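Repair Evening Gives Old Gift Boxes a Second Life

The monthly repair evening at the Samach community workshop had its fullest table of the winter in February, and most of the things on it were small. Residents brought lamps, radios and kitchen scales, but the largest group came with boxes: jewelry boxes, music boxes and keepsake boxes with drawers that stick or lids that do not close anymore.

The workshop opened the doors at 6 p.m. and the last visitor left a little before ten. According to the sign-in book, the repair evenings have now received 213 objects from the neighborhood. Visitors pay nothing for the work, only for new parts if these are needed.

"People feel a little ashamed to bring a small box," said Florencia Toledo, who coordinates the evenings. "They say it has no value. Then they tell you who gave it to them, and you understand that it must be repaired."

Many of the boxes were gifts for a wedding or a birthday and have some words printed on the lid. The owners usually ask that the lettering is not touched, even when it has lost part of its gold. The workshop respects this wish and cleans only with a soft dry brush.

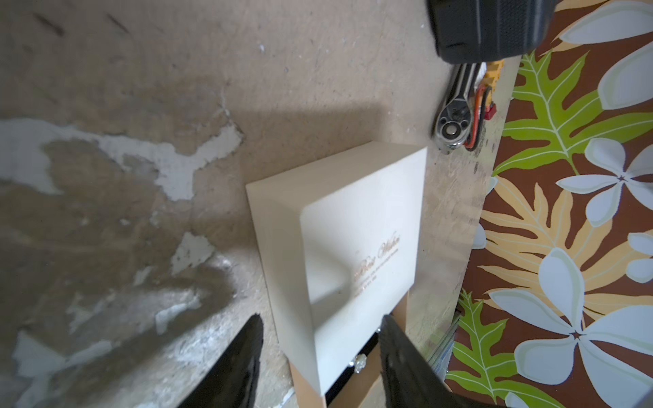 A cream-white keepsake box with gold lettering and a small clear knob on the workbench at Samach.

The most common problem is the drawer. Dale Gagnon, a retired cabinet maker, explained that the runners in small boxes are often very thin, and a little swelling of the wood is enough to block them. He rubs the runners with candle wax and lets the drawer rest for one night before he tries it again. Loose knobs are also frequent. For these he prefers a drop of wood glue and a wooden toothpick in the old hole – "the cheapest repair in the world," he said.

Harriet Boateng came with a music box which belonged to her aunt. It was silent for many years. The spring was still good, but the small comb inside had moved from its place. She waited almost one hour at the table and went home with the melody playing in her bag.

The workshop still looks for a second person who knows clocks and music mechanisms. It also accepts small hinges, screws and pieces of felt, which can be left in the basket near the entrance.

The next repair evening will be in March at the same hour. Visitors can bring two objects each, and big furniture is not accepted.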